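Black clothes coming out of the wash covered in orange blanket fuzz – detergent, machine or blanket?

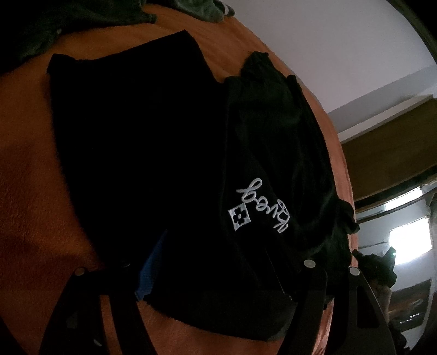
Black on the orange fleece, dark green next to it.

Posted by Su-bin Heo in Laundry and Fabric Care, Wednesday, February 21, 2024

I have a fleece throw that sheds and a set of mostly black and dark green clothes that pick up everything it drops. I am trying to work out where in the wash cycle the transfer happens so I can fix the right thing.

Setup: front loader, Orwood 2091, bought used in January. Vented dryer, older than the washer. Detergent is Piltex liquid, regular dose from the cap line. Water is on the hard side. No fabric softener. I do not own a second washer and there is no laundromat within walking distance, so "wash it somewhere else" does not help me.

What I have tried so far:

Washing the throw alone. The next dark load still comes out with orange fibers on it, mostly at cuffs, hems and along seams.

Extra rinse on the dark load. Slight improvement, hard to measure.

Turning the dark clothes inside out. The outside looks better and the inside looks worse, so the total amount of lint is probably the same.

Cleaning the drain filter. There was a mat of fiber in it when I got the machine and I removed it. Drain time got shorter. Lint on clothes did not change much.

The velvety things are the worst. A lint roller gets the surface of a plain knit clean in a few passes, but on anything with a pile it pulls up some fibers and presses the rest in deeper.

What I want to know is whether the fibers are staying in the drum between loads, staying in the door gasket, or coming over in the dryer. Also whether the throw will stop shedding at some point or keep going until there is no throw left.

Deok-su Heo

No relation, as far as I know. I repaired washers and dryers for a long time and still do it part time.

Your fibers are coming from more than one place, and the order in which you check them matters. Start at the gasket. On a front loader the rubber boot has a fold at the bottom that holds water and anything the water was carrying. After a fleece load, pull the lip back with your fingers and wipe the inside of the fold with a damp paper towel. If the towel comes out orange, you have found one source. Do this after every fleece load from now on. It takes less than a minute.

Next, the drum. Run your dry hand around the inside of the door glass and the drum paddles. Polyester fleece fibers cling to plastic once it dries. The paddles on many machines have small holes and a seam along the base, and lint sits in the seam. Run an empty rinse and spin after the fleece, with no detergent, then wipe the paddles.

Then the dryer. This is the part most people skip. A dryer that moves air well will carry loose fiber to the screen. A dryer that does not will tumble the fiber around and put it back on the load. Take the lint screen out and hold it under a tap. If water pools on the mesh instead of running through, the mesh is coated. Scrub it with a soft brush and dish soap, let it dry and put it back. Then go outside and check that the vent flap opens fully with the dryer running. A crushed hose behind the machine gives the same symptom as a blocked vent. If the hose is the white plastic kind, replace it with metal no matter what shape it is in.

There is a simple way to separate washer from dryer. Wash the throw alone as usual. Wash one plain black T-shirt next, and hang it up to dry. Look at it under a bright lamp. Then put the same shirt through the dryer, empty otherwise, for a short timed cycle. If it was clean on the hanger and orange after the dryer, leave the washer alone and work on the dryer.

On detergent: check the dose. With too much of it the rinse does not clear, and the film that is left holds lint against the cloth. The cap line on most liquids is set for a big, dirty load. Try half for the fleece. With hard water you can't cut it to nothing, but half is a fair test.

For the throw itself: cold or warm, never hot, gentle cycle, low spin. Heat and rubbing break fibers. Dry it on low, by itself, and take it out while it is still slightly damp. Shedding is usually heavy for the first few washes and then levels off. If it is still dropping the same amount after that, the pile is breaking and it will keep doing so.

Milidgate

just put a cup of white vinegar in the rinse, works every time. also Bang makes those laundry balls that catch hair, I use 2 of them and never get lint

Deok-su Heo

Replying to Milidgate. Vinegar in the rinse can help with leftover detergent but it does not pick up fiber, and regular use is hard on some door gaskets. Check the machine manual first. I have not tested the balls. If there is lint stuck on them at the end of a cycle they are catching something. If they come out clean they are only adding rubbing to the load.

Orange peel 200

Different angle. You have a storage problem as well as a washing problem.

Clean dark clothes should not be put down on the throw. Fleece gives up loose fiber by contact and by static, and dry winter air makes the static part worse. If you fold on the bed or couch, move the throw first or lay a plain cotton sheet over it. I had the same complaint with a cream blanket and navy work pants and spent weeks blaming the washer. Changing the folding spot did more than any cycle setting.

For pile fabrics such as velvet or velour, do not use a sticky roller. Use a soft clothes brush, dry, in the direction the pile lies, with short strokes that lift at the end. Steam from a distance first if the pile is flattened, let it dry completely, then brush. Test an inside seam before steaming anything you care about. Velvety clothes should also go in a mesh bag, inside out, with a load that has no fleece or towels in it.

Load order, if you only have one machine: darks first, then towels, then fleece last, followed by the empty rinse described above.

Su-bin Heo

Did the T-shirt test. There were a few fibers on it off the hanger and a lot more after the dryer. The screen held water like a bowl. I scrubbed it and it drains now. The hose behind the dryer is plastic and bent nearly flat where it meets the wall, so a metal one is on order. The gasket fold was orange too, so that gets wiped from here on.

I have also been folding on the throw for as long as I have owned it. I will use a sheet. Will post again once the new hose is in and I have run the green things through in a bag.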